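Bumari Residents' Board > Shared Kitchens > Utensil holders: counter or table?

Posted by Grelo (moderator)
Reply count: 3

Members are invited to comment on the placement of utensil holders in the shared kitchens. The present guideline asks that they be kept beside the burners. Several households have requested permission to keep them on the dining table instead. Comments will be accepted until the end of December.

Posted by Sriwong
Our household supports the change. The counter by the burners is needed for jars and containers, and a holder placed there collects grease. We use a beige plastic holder with drainage holes and keep chopsticks and a spatula in it. The table is a few steps from the kitchen, through the sliding door.
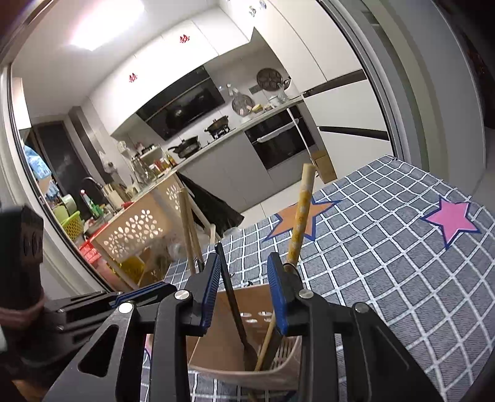

Utensil holder at the table, kitchen beyond the sliding door.

I would ask that the guideline permit either location.

Posted by Droltudero
I must respectfully disagree with the previous member. A holder with drainage holes belongs next to the sink. On a cloth-covered table, any water left on the utensils will go straight into the cloth. Cooking tools should also be within reach of the wok, and a spatula kept in another room is of little use to the person at the burner.

Posted by Sriwong
The point about water is noted. Utensils should be dried before they are put away, wherever the holder stands. I do not agree that the distance is a difficulty, as the door is left open during cooking.

Posted by unit2217
May I suggest dividing the contents? Chopsticks could go to the table and spatulas could remain by the stove. Our household has used two holders for 3 years without complaint. A saucer under the table holder protects the cloth.

Posted by Droltudero
I could accept two holders, provided the saucer is required and not merely recommended.

Posted by Grelo (moderator)
The suggestion from unit2217 has been added to the draft. The wording on saucers remains open for comment.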